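Sun 1 June

Clothes day, put off since Easter. I stripped the bed first thing, washed the sheets and had them on the line before eight. Then I made the bed up again with the cream spread over everything, the one with the brown-red lines in big squares. It gives a flat place to fold on, and the lines are handy for keeping edges straight. The kitchen table is too small for trousers and there were breakfast things on it anyway.

Everything came out of the wardrobe and the two bottom drawers. I did the tops first. Whites went together, then the greys, navies and blacks, and the bright ones last, as there aren't many of them. They went up at the headboard end as they were folded, which left the middle of the bed for the jeans.

The jeans took longer. I fold them the way my mother did: flat on their back, smooth them from the waistband down, one leg over the other, then the bottom up to the knee and once more. Folded in three they stand on edge in the drawer and you can see what you've got without digging. If you fold them in four they are too thick and fall over. The light blue pair are the awkward ones. They are the biggest we have and the legs never seem to want to lie the same way twice.

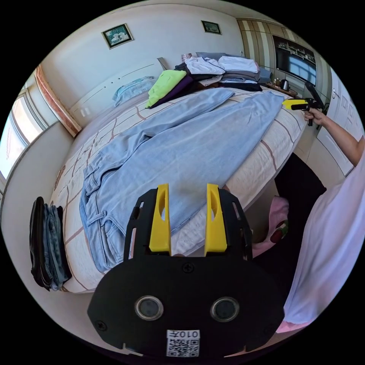 What is going

Not as much as I had hoped. Two bags for the charity shop in Lamley and one for rags. The brown cords are going, and the fleece from the Grube holiday with the broken zip, which I have said I would mend every winter and haven't. Also three belts. I tried them all on over my shirt and none of them met the hole it used to.

Kept the Onow coat. It cost £44 in the sale and I have worn it perhaps twice, but it is a good coat and there is nothing wrong with it. It can go at the back until October. If it isn't worn by the end of that month it goes to Lamley too. I have written this down so that I can be held to it.

Odd socks: put in a carrier bag and hung on the door. I will give them till the next wash.

Found in pockets: a bus ticket to Zukdale, a pencil stub, a raffle ticket number 3520 (pink, no idea what for), a clothes peg and a five pound note folded very small. The note went in the tin.

Drawers

While they were empty I took them right out and hoovered behind. There was a good deal of fluff and one of the missing pillowcases. I wiped the insides with a damp cloth and left them in the sun by the back step for an hour. The runner on the bottom one is still stiff. I rubbed it with a candle end and it's better, though it catches if you pull from the left.

New order is: top drawer underwear and socks, second T-shirts, third jumpers, bottom one jeans. It used to be jumpers at the bottom but the jeans are heavier and the third drawer has been sagging. The base is only thin board. I looked at having a new piece cut at the place in Zukdale, but they wanted £35 for it, and I'm not paying that for a drawer bottom. Turned it over and put two extra tacks in.

Stopped at one for cheese on toast. Went back up and did the bedding, which lives on the wardrobe shelf. The spare double sheets fold well enough with two people. The fitted one does not. I have watched it done on television and it is no good, I end up rolling it. It went at the bottom of the pile with the flat ones on top.

After that I straightened the spread. It's quilted and it holds creases where things have been leaning on it, so it needs pulling tight from each corner and then smoothing out with the flat of the hand. I do the window side first and then walk round. It wants washing but it is too big for our machine when wet, and the launderette in Lamley has gone over to a card you have to buy. It can wait until the weather is settled.

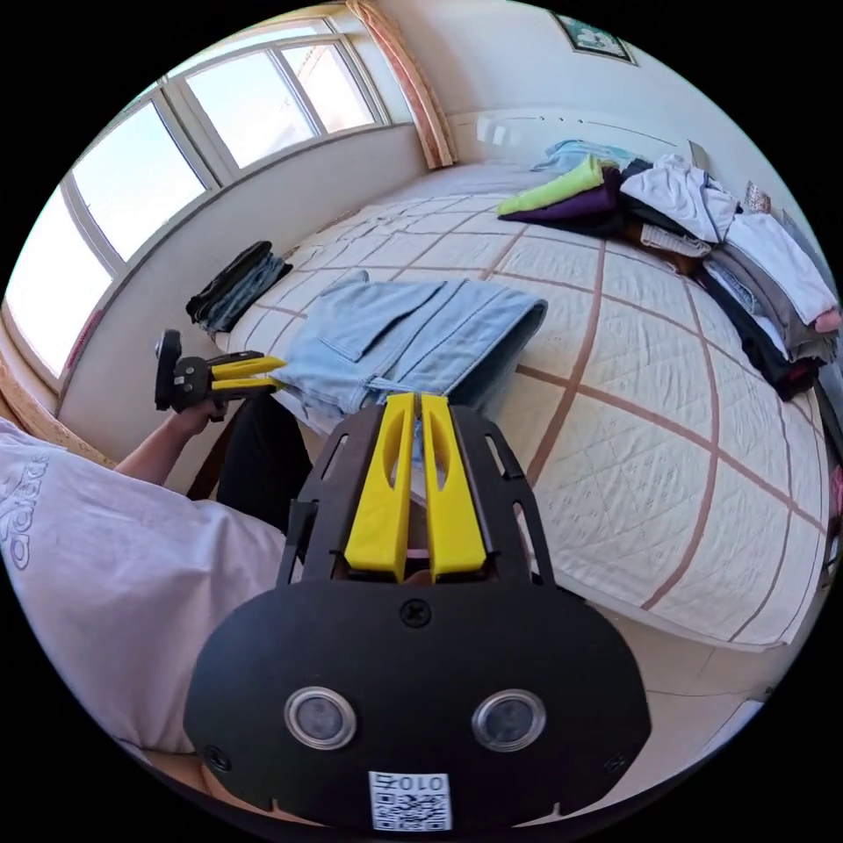
Knut Wegener rang at teatime and said that he gave up drawers years ago and keeps the lot on hangers, jeans included, and that he gets dressed in the dark without any trouble. I said we haven't the rail for it. He said a rail was cheap. I said the wall over there wouldn't take one, and we left it at that. He is coming on Thursday for the ladder.

Sheets in at five, dry apart from the hems. Ironed the pillowcases and nothing else. The bags are in the hall by the door and I nearly fell over one going to the bin.

Still to do: the top of the wardrobe, the winter boots, and the box of hats. Supper was eggs. Back a bit sore.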